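Felovside's Saturday-style market moves indoors for the winter

After a good deal of talking it over, and one very soggy morning in autumn that settled the matter for most people, the Felovside growers' market will spend the colder months inside the old Preda hall on the river side of town. The first indoor market opens in November at 7 in the morning, and stallholders say they are looking forward to feeling their fingers again.

The market has been held on the green since 2011, when it began as a few trestle tables of apples, eggs and honey and a borrowed urn for the tea. It has grown a great deal from those days, as anyone who has tried to park near the green will know, and there will be 19 stalls under the hall roof this season. Most of them are familiar faces from the summer: the bread people, the two cheese stalls that have managed to stay on friendly terms all these years, the family with the enormous pumpkins, and the soap maker whose lavender bars seem to end up in every guest bathroom in the district. 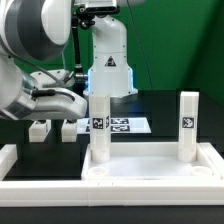
White robot arms over a dark tabletop.

Moving indoors has been talked about before. In 2022 the market tried a winter season in the school gymnasium at Skitstead, and while the hosts could not have been kinder, it was a long drive for people who are used to walking down with a basket, and the smaller growers found that their regulars simply didn't follow them. The Preda hall is a short stroll from the bus stop, it has a level entrance for prams and walkers, and the kitchen at the back is big enough for soup to be made on the spot. There will be pumpkin to start with (of course) and a leek and potato one once the frosts have sweetened up the leeks.

Stallholders from Sinero, over the hill, will be coming too. They lost their own market when the road was being repaired and have been selling from their gates ever since, and it will be lovely to have their smoked trout and their plum jam in one place with everything else. Their jam sells out early, so a word to the wise for those who like to sleep in.
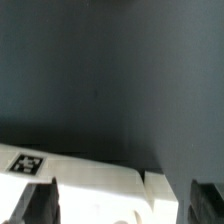
A dark grey surface, lighter in colour towards one side.

The hours are a little shorter than in summer, with stalls packing up at noon so that the hall can be swept and handed over to the afternoon dance class. Shoppers are asked to use the lower car park and to leave the spaces beside the door for people who need them. Dogs, who have always been such a cheerful part of the market on the green, will have to wait outside this time around, but there will be water bowls and a sheltered rail under the porch.

Prices for stalls are staying where they were, which has been a relief to the smaller growers after a dry year. A half table can be shared between two sellers, and there is a free table near the kitchen for anyone with a glut of something from the backyard, whether it's lemons, chokos or far too much silverbeet. Leave what you can spare and take what you'll eat. 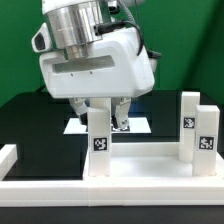
Can shoppers still pay with cash?
Cash is welcome at every stall, and most of them take cards as well. It helps to bring smaller notes, especially first thing in the morning.

There will be music on some mornings, quiet enough to talk over, and a corner with rugs and picture books where little ones can sit while their grown-ups argue over which potatoes are best for roasting. The seed swap, which used to be held in spring, will now run all winter long from a set of drawers by the stage. Please write the name of the plant on the packet, and the year if you remember it!
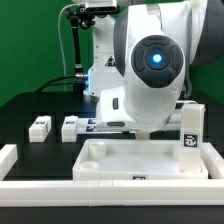
When does the market go back to the green?
The plan is to return once the ground has dried out in spring, and the date will be put up on the hall noticeboard and at the Felovside library.

New stallholders can pick up a form at the library desk. Spare egg cartons and clean jars can be left in the crate inside the hall door.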